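Sim rules, written down before I forget them again
Posted Tuesday, September 17, 2019

Quick one. Lunch is short.

Wetari wants house rules for two-arm work in simulation before anybody at Lockwood signs off on real cells. Fair enough. We've been running on habit since June and the habits don't agree. So, my draft, 2 rules that matter and some grumbling.

1. Sides are named from the robot, never from the screen. Right arm is the robot's right arm, even when it's on your left. Write it out in the log every time. I lost most of a morning to a note that just said "left gripper off" and teh guy meant his left. In the view I'm working from today the left arm has the yellow wire rack and the right arm has the small purple thing, and that's how the log line should read. Arm, object, done. No "the near one", no "the big one". 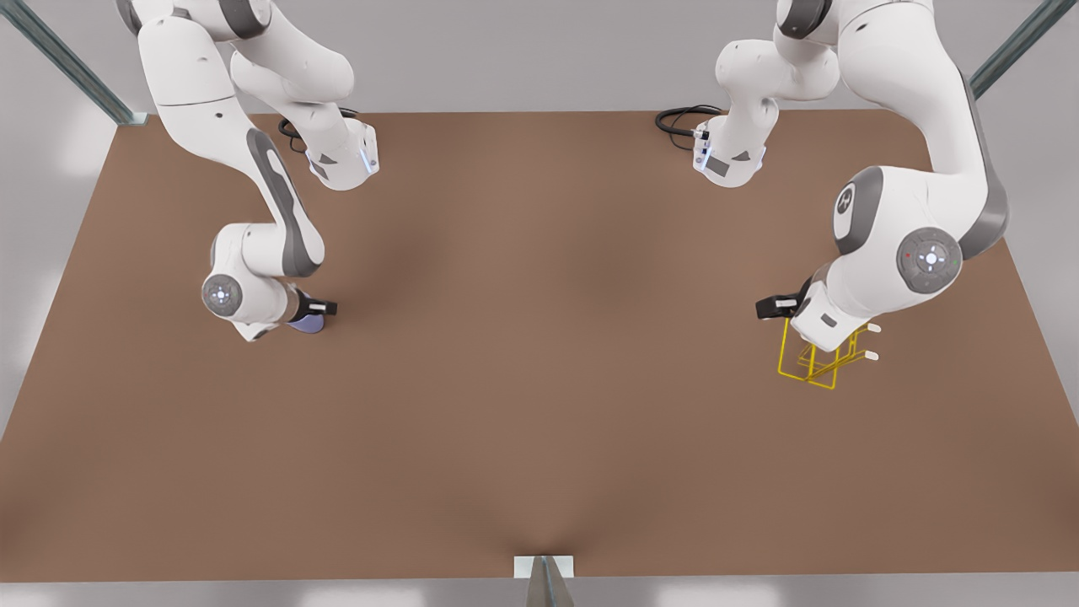

2. Every camera view gets kept and checked, the dull ones too. People want to delete the views where not much shows. Don't. A view with mostly plain brown and a couple of grey tips at the bottom edge still says where that camera is pointing, and if the pointing changes between runs you want to know. Compare against the last saved view, same name, same run number. Takes 9 seconds. Neleck skipped it for 17 runs and then had to redo the lot, which was not a fun week.

Also please stop renaming cameras halfway thru a project. Pick a name, keep it. If you must change one, old name goes in the log next to the new.
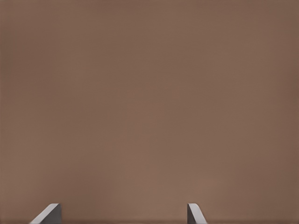

Zarnach wrote back on the draft already: fine with keeping every view, but who pays for the storage, and could the dull ones be saved at a lower rate after 7 days? I could live with that, as long as the first and last of each run stay full size. Adding it to the draft tonight. Stop distance stuff is a seperate post.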